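Home > Clubs and Schools > Practice Kits > Bedroom Set

Search the shop

Prilier Bedroom Practice Set, for hand-held grippers

I'm Shanti and I put these sets together for our club, the Tunport gripper group, after Oskari Räsänen kept asking for something squashier than plastic cups. The task is bed-making in miniature steps: fold the blanket, put the pillows back at the head, do it again with the other hand leading.

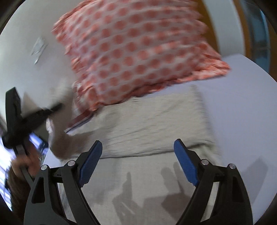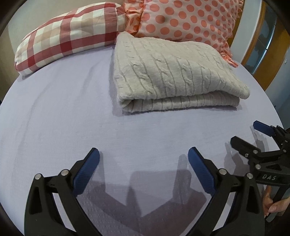 You get two cushions' worth of covers (one spotty and frilly, one tartan, both mine from the market originally), a cream blanket and the task cards. Grippers aren't included, and please don't write to me asking for them – Norbert Antal does the loans and he has a waiting list!

Now, frills. Erzsébet wanted them taken off because they're a nightmare to get hold of neatly, and I said no, leave them on, that's the fun of it. Beginners go for the corner every time and I'd start them on the long side of the blanket instead. Two people on one fold works well once you've agreed who lets go first. We hadn't, in January, and there was a bit of shouting.

The cards cover 27 short tasks, from "turn one corner back" up to the whole bed with both pupils working at once. Our lot logged 1,807 goes last term and the covers came through the wash fine. Cool wash only, mind, the red can run.

Inserts are sold separately to keep the parcel small. Packed weight is 900 grams.

Schools entering the Uvuvholm round can borrow a set from me for two weeks – just say which cards you've already done.

Related items
Bozsik Kitchen Drawer Set
Prilier Sock Pairing Set
Spare task cards, bedroom
Blanket only, cream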